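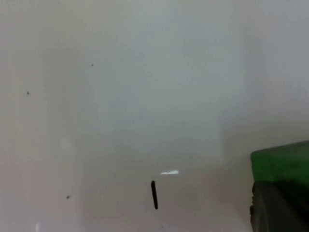
January, 4:40 pm. Sourdough starter trial, jar set B.

Fed all jars at 900 g total, same flour as before. Chathurika's claim is that the Pramik rye wakes a sluggish starter faster than plain white. Maybe. Her jars also sat on the shelf over the oven, and mine sat by the window, so I don't see how we'd know. Moved everything to one shelf.

Arif's rise marks are rubber bands. They slip. Two had slid down by lunch and I've thrown those readings out, whatever he says about "close enough."

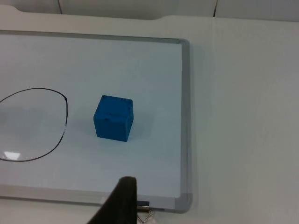 Does a starter that floats in water mean it's ready to bake with?
It means there's gas in it. A stiff one can be ready and still sink, and I've had floaters make bricks.

Éabha wants the float test in the write-up anyway. Fine, but as a side note – it doesn't decide anything.

Hikura flour: bag says strong, dough says otherwise. Slack after 4 hours, tore on the first fold. Could be the water, I added it by eye. Repeat with the scale before blaming the mill.

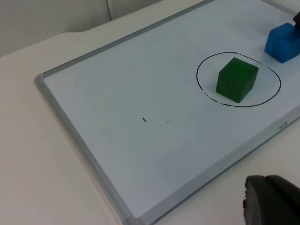
Whiteboard, marker oval toward the right.

Still to do: rye jars again on the same shelf, and ask Moushumi where her "doubles overnight" number came from. No temperature written next to it.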